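Open Door at Ladero

The line outside the Ladero building started before nine on Mon 11 September, most of it parents with strollers and retired machinists who had read about the open day in the local paper. The company makes control software for robot arms and hands. It has rented the old Toivonen bottling hall for six years and had never let the public past the front desk.

Visitors went in by groups and were asked to leave their bags in the hallway. Aino Laaksonen, who runs the handling lab, met each group at the door. She told them the robot would be slow, that it would drop things, and that they could ask questions while it worked.

Her lab has one job this year. It is trying to get a robot to pick up items it has not been given any measurements for. Factory robots mostly lift the same part from the same spot all day. A stockroom or a kitchen is harder, and Ladero's main customer, a returns warehouse called Drolow, is harder still. People send back all kinds of things, many of them out of the box.
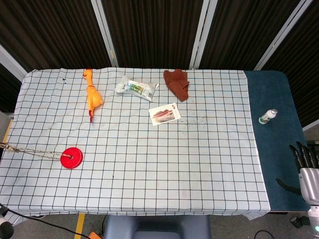

Laaksonen picks the objects herself, and she picks them to cause trouble. Soft items change shape when they are touched. Clear plastic gives the cameras very little to go on. A rubber chicken can be grabbed almost anywhere, so the robot has to choose, while the photo card with the red building on it lies flat and leaves the fingers almost nothing to hold. The cloth is printed with a grid so that staff can put an item back close to where it was. The full collection has 756 objects, kept in numbered tubs along the back wall of the storeroom.

The visitors mostly wanted to know about the hand. Ming-te Wan, who looks after the hardware, said the fingers wear out first, at the joints, and that he keeps 2 spare sets in a drawer. A woman in the second group asked whether it could fold laundry. Wan said no. A boy asked whether it could throw the chicken, and Wan said it had not been taught to.

The software, called Ranurico, learns from recorded attempts, good and bad. The current version was trained on 1,024 of them, which Laaksonen considers a small number. Each one takes around a minute to record and longer to check. A staff member marks where the grip went wrong, if it did, and the next version is built from that.

She would not give a success rate. The figure depends on which tubs get opened, she said, and she did not want one printed without the list beside it.

Drolow plans to try the system on a single sorting bench in December. Two of its packers came to the open day and stayed after their group had moved on, asking Wan how loud the arm would be over a full shift.

The last group left at four. Ladero has not decided whether it will hold another open day next year.

RELATED STORIES
The Repair Shop That Still Rewinds Motors
A Day on the Night Shift at a Parcel Hub
What Happens to the Things You Send Back
Small Towns, Old Factories, New Tenants

Get our weekly newsletter. Enter your email address to sign up. You can unsubscribe at any time.

This site uses cookies to remember your settings and measure traffic. Accept | Manage choices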